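Gripper Project, Report 2: Loss of Grip During Ball Transfer

Group: Spyros Gkikas, Lovisa Solberg
Handed in June 28, 2021

1. What the task was

The Vitomer is a hand-held two-finger gripper. The operator carries it by hand, picks up a ball, moves it over a bin and lets go. The recordings are later used to program the same motion on the Norkow arm in the lab. In April we had a working pick with foam cubes, so we moved on to balls, which touch the finger pads over a much smaller area.

2. What went wrong

Out of 37 transfers, 6 ended with the ball leaving the fingers before the release command. In most of these it dropped straight down. In two of them it shot out sideways, and one of those hit Lovisa on the cheek below her safety glasses. She was not hurt, but we stopped for the day and wrote it up in the lab's incident book.

The log showed the motor holding its commanded position every time. According to the software the grip was fine, and that is why the fault took us so long to find. We first blamed the pads and cleaned them with alcohol. It made no difference.
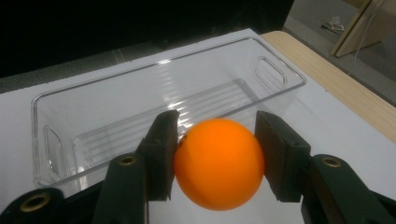

Lovisa thought the pads were the wrong place to look. Her view was that a ball pressed between two flat faces will stay put only as long as the faces are parallel, and that once one of them tips, the squeeze itself pushes the ball out. She wanted the linkage joints measured before anyone ordered new pads.

We took the gripper apart and measured the play at each joint. One pin on the right side had worn its hole oval. Under load the finger tipped by 2 degrees. A foam cube gives way and hides this. A hard ball does not.

The worn pin was a replacement from Idico, a little thinner than the original. Spyros had fitted it and not noted it in the parts list. The second group, who borrowed the gripper in between, could not have known.

3. What we changed

We reamed the hole and fitted a pin of the correct size. The control program now also reads motor current, and it stops the run if the current drops while the fingers are meant to be closed. Our supervisor, Ljungberg, asked for full face shields during ball tests, and these are now on the hook by the door.

4. Still open

The current limit was set by trial and gives false stops with the lightest balls. We have not repeated the full series with the new pin. The wear on the left side was within tolerance, but that pin is the same age as the gripper and should be checked again before the next group starts.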